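October, evening

Spent the day at the Prulbridge site going through the handling rules for the parcel cell with Liette Turcotte. She wrote the first version when Gisix set the cell up, and it shows its age. Half of it is copied from the old manual packing sheet.

We argued most of the morning over rule 2, label position. As written, it says the label must be readable before the parcel leaves the plate.
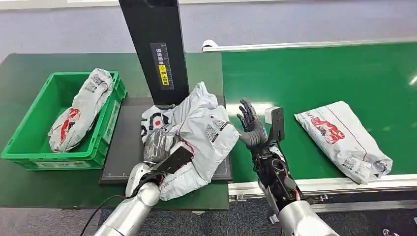 Rule 2 never says what to do with soft mailers, and soft mailers are most of what we handle. A stiff box has a top. A bag has whatever side it lands on. The one on the plate today was a big crumpled white thing with its folds hanging over the near edge, and the left gripper had to press a fold of it down against the plate. The rule has to cover pressing. Liette wants it to say "hold flat, never across the label." I agreed and wrote it in. I also want a line on torn or open bags: stop, set aside, call a person. She says Ziso already has that in their rules and we can borrow the wording.

After lunch we did clearances. The draft gives one distance for the whole arm, and I don't think that works. The fingers have to come close to the plate and the forearm doesn't. We settled on two distances, one for the hand and one for everything behind the wrist. There is also the matter of loose cables on the mat. The draft doesn't mention them at all. I saw a thin black one lying on the green and put it on the list.
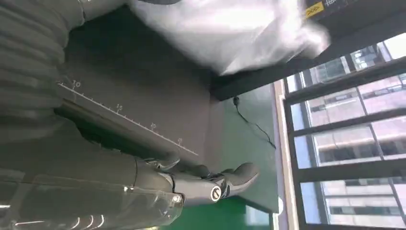 Still open

Wrapping on the arms. Li thinks plastic film should be allowed if it stays clear of the joints. I would like it checked at the start of each shift and signed for. Liette is undecided.

Trial length. She proposed 100 parcels before any rule change is accepted. Fine with me, as long as soft mailers are counted separately.

The inspection page is the last piece. It now has 3 checks for the fingers: pivots, linkages and tips.
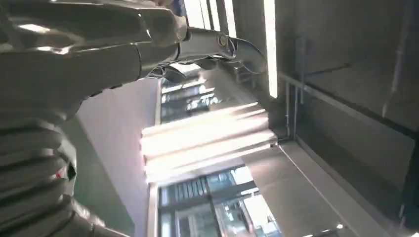
Tomorrow

Type up rule 2 and send it to Liette before ten. Ask Ziso for the torn bag wording. Find out who signs the shift sheet at night. Buy milk, I forgot again.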